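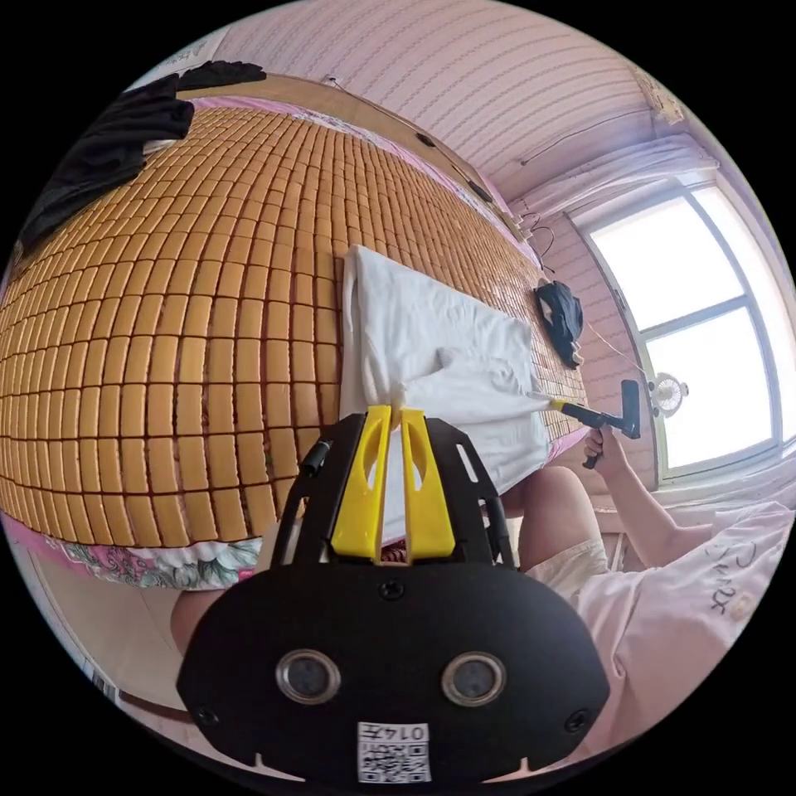 White cloth spread on a woven sleeping mat.

Jun 13, 2019 | by Yurani Tamayo

Section 2: Setting up your Pisell bedside cooler

Hi again! If you've made it through Section 1, your Pisell is out of its box and the foam blocks are in the recycling. Now for the fun part, getting it to blow cool air at you while you sleep. I've had mine running through some truly sticky nights and I love the thing, but I did set it up wrong the first time, so please read the notes too.

1. Pick a spot on the floor beside the bed, level with your knees. I started with mine by my head and woke up with a stiff neck and very dry eyes.

2. Leave a hand's width between the back grille and the wall. The air gets pulled in there, and curtains get pulled in with it (ask me how I know).

3. Lift out the tank and fill it with cold tap water up to the 1000 ml line. No ice in the tank, even if the old Mosis leaflet says you can. Ice goes in the tray on top.

CAUTION: Unplug the cooler before you take the tank out. Every time, even for a quick top-up.

4. Slide the tank back until it clicks, plug the cooler in and press the drop button. The pad needs a few minutes to soak, so the first air you feel will be room air.

5. Set the fan to speed 2 and the timer to 8 hours. You can go higher, but it gets loud, and I find the steady low setting much nicer for sleeping.

6. Tilt the louvers so the air skims across the top of the bed. Lie down and check. If your feet are cold and the rest of you isn't, bring the louvers up one notch.

NOTE: What you sleep on matters as much as the fan, at least in my house! A thick topper holds on to heat and the breeze just slides over it. A woven summer mat over your usual sheet feels a lot cooler, and a thin cotton cloth on top is nice if the weave prints patterns on your legs.

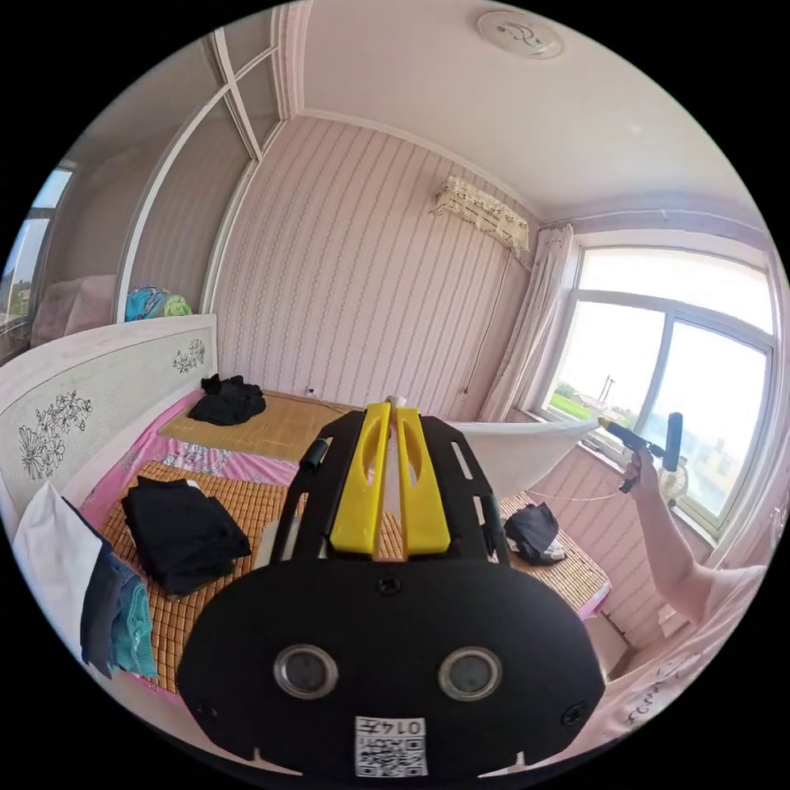

Pairing the remote

The small Brimura remote comes with the battery already in, so just pull the plastic tab. Hold the moon button until the light on the cooler blinks, then type 2211. If it blinks red, you were too slow (I always am), so wait for the light to go out and start over.

CAUTION: Don't leave the remote on top of the cooler. It's damp up there, and it will slide off at night and scare you half to death.

Once the light stays green you're paired, and you can go straight to Section 3 for cleaning the pad.

Last updated: April, by Torben Görtz
Contact Thevar Home Support | © Thevar | Back to top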